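Leave the big table alone
12/5/18

Quick one tonight, been meaning to write this since the office move and keep not doing it.

Every time a shared workroom gets a new big table, somebody fills it within a fortnight. Monitor stands. A tray for the trays. A plant. Then the printer "just for now". And then you need to lay something out flat, a map or a coat lining or 14 sheets of a report, and you're on the floor with your knees cracking.

I think a big table should have nothing living on it. Nothing. Not the stapler either.

I know how that sounds. I share a room with people who like their things near them and I am, some weeks, one of them. We moved into the Flavton building in July with two white tables and a lot of good intentions, and by the end of the month the good intentions had a kettle on them. We'd come from Jaltorton, where everyone had their own desk and their own heap and you could not see across the room for heaps. The whole point of moving was space. We then used the space for heaps.

So we had a row about it, a polite one. One side said a table is storage you can reach sitting down. The other side (mine) said storage is what walls are for. Shelves went up. 19 pounds each from Ambrosio, a bit wobbly, fine. Everything with a fixed home went on them. Everything without a home went in a box, and most of the box went to the charity shop, including a hole punch I still miss.

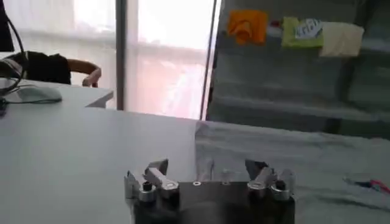 So where do you put the things you use every day?

On the shelf nearest your chair, and you get up for them.

It is annoying for a week. After that your legs do it by themselves. I've heard all the arguments about wasted minutes and I don't buy them, you waste far more moving piles off a table than fetching a pair of scissors. Moving the pile, then moving it back, then finding the thing you wanted was under the pile. Twice a day. Add it up if you like, I haven't.

White was a mistake by the way. Or I thought so. Shows every ring and every pencil mark, and I argued for wood when we were choosing. But a pale matt top has one great thing going for it, you can see what you've left behind. A pen left on a dark table can sit there till Christmas. On a white one it nags.

Cloths, then. People get cross about cloths. A plain cloth over part of the table is allowed in my book, if your doing something fiddly, small parts roll on a bare top and a bit of fabric stops them. It also keeps the scratches off. But a cloth has to be plain and it has to come off and go in the wash, and it mustn't turn into a lid for things you don't want to deal with. We had one of those at Jaltorton. Heavy green thing. Under it: post, mainly.

And a second table does not solve anything. I was sure it would. One for mess, one for work, that was the plan, and both were mess by the first friday. Two tables only help if both get cleared. Same with drawers, same with those Harkano units on castors that everybody buys when they've run out of ideas. We own 2. One is full of cables and the other one is full of cables.

What does help, and its dull: a time. Ours is the last few minutes before whoever's last goes home. Not a rota, I can't bear a rota. Whoever's last does it, and it takes almost no effort if the table started the day bare. If it didn't, well, you'll be there a while and you'll be in a mood, and you'll say something tomorrow.

Some people find a bare table cold. Waiting-room-ish. I do get that, a room wants a bit of life in it. Put the life on the windowsill. Put pictures up. Leave your cardigan on the chair for all I care. The 42 inches in front of me are for whatever I'm working on today and then for whoever comes in tomorrow with their map.

Anyway. Kettle's back on the table as of this morning. Going in early to move it.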